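Mikalero picnic set: bowl, tray and mug after a summer of use

I bought the Mikalero set in May to replace a pile of odd plastic that had gone brittle in the shed. You get a deep bowl, a shallow tray and a mug, and you pick the colour of each piece when you order. Ours are a magenta-red bowl, a turquoise tray and a pale yellow-green mug.

The bowl is the best of the lot. It holds enough salad for six, and the ridges round the outside give you something to grip when your hands are wet. The sides flare out, so it takes up more shelf than you might expect. I have mixed bread dough in it, carried windfalls in it and left pasta salad in it overnight. Tomato sauce left a faint mark on the inside, and 16 washes later I can still find it if I look.

The tray is wide and low. The lip is high enough to stop a rolling cherry tomato but it won't hold much liquid. It bends a little in the middle when it's loaded, so I use both hands on the stairs. I also had the Dronach tray for a while and that one was stiffer, but it was heavier and wouldn't fit our sink.

The mug has a matte finish and a thick rim. Some people dislike a thick rim – I got used to it. Tea stays drinkable for 30 minutes, and the handle takes three of my fingers. The texture does hold on to tea stains, so it wants a proper scrub once a week. 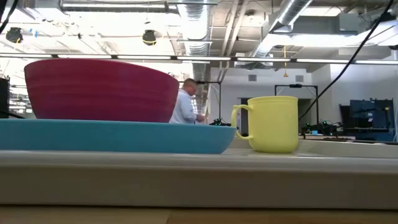
Farzana Mohmand wrote in to say that her bowl went slightly out of shape on the bottom rack of the dishwasher, and that she has kept it on the top rack ever since with no more trouble. She would also like a lid for it, and so would I. Mikalero doesn't sell one at the moment.

I'd buy the bowl and the mug again. For the tray I would look at the Dronach first if you have a bigger sink than ours. Spare mugs can be ordered singly, but the tray only comes with the set.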